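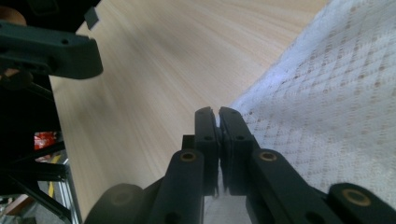 Jan 14, 2018

Notes on the Gavow store theft, for me and for Joris when he takes over the file.

We received the disk from the Gavow hardware store at Le Roux street. It holds the night recording of 4 cameras. The police want from us two things: a correct timeline, and an opinion if the man on the loading dock camera is the same man as on the camera of the paint aisle. They do not ask for a name and we should not give any.

First the disk. I made the copy before opening anything and compared the checksums, they are equal. Original is back in the bag, bag is in the cabinet, Etenesh has signed for it. The copy is on the Pelturum machine in the folder with the case number. Please work only from there.

Clock problem. The recorder was never set back after the summer, so I expected a difference of exactly one hour. It is more. Willy Cuypers went to the store and held his phone in front of the cash desk camera, and from this we calculated that the recorder is one hour and 40 seconds ahead. All four cameras use the same recorder, so the same correction is good for all. I have put both times in the table, recorder time in the left column and corrected time in the right. Do not delete the left one, the defense always asks for it.

What we have until now:
- The man enters by the roof hatch above the garden section. The hatch itself is not covered by any camera, we see only his legs and then the rest of him coming down along a shelf rack.
- He falls the last part. He sits on the floor a while and holds his ankle.
- He goes to the paint aisle, then to power tools. He tries the locked glass cabinet, without result, and leaves it.
- He takes one cordless drill, a pair of work gloves and something from the counter which I think is candy. Josefien thinks batteries. We write "small item".
- He goes out by the loading dock, where the door opens from inside.

The manager gave a loss of 2000 in his first statement. The stock list that he sent later says 1039, and this includes a broken ceiling panel. Not our question, but Jasper Van Leeuwen should know there are two numbers before he writes his report. I sent him a mail.

Now the comparison. The dock camera is much worse than the others. There is a lamp directly next to it and every moving thing gets a white border. I tried to reduce this with the usual filter and the result looks nicer but I do not trust it, the edge of the jacket moves by itself between one image and the next. So for the opinion I used only the unfiltered images and I kept the filtered ones in a separate folder with "do not use" in the name.

Points in agreement: jacket with a light stripe on the left sleeve only, dark cap, and the walk. After the fall he puts less weight on the right foot, and this is visible on both cameras. Josefien Michiels says the walk is a weak argument when we have so few steps, and I agree, there are only some meters on the dock. The stripe is stronger. I could not find any difference that speaks against.

Height: I wanted to measure with the door post of the dock as reference, but the post in the images is partly behind a pallet. Willy will go again with the measuring rod. He must ask them to put the pallet away first, and to not touch the camera.

One remark about the newspaper. The store gave the recording also to a journalist, and there is now a short version on the internet with music under it. It is cut and the order is wrong - the glass cabinet comes before the fall. If somebody calls about "the video", ask which one. I saved the internet version too, in the folder "press", only so that we can show the difference.

My conclusion for this moment is "moderate support" for same person. I will not go higher before we have the height.

Still to do
Joris: check my table against the recording, minimum the entry and the exit.
Willy: rod measurement at the dock.
Etenesh: ask for the manual of the Jarkov recorder, we need to know if it skips images when nothing moves. In the tools aisle there is a gap that I cannot explain.
Me: write out the method part, and ask Jasper when he needs the final version, end of January or earlier.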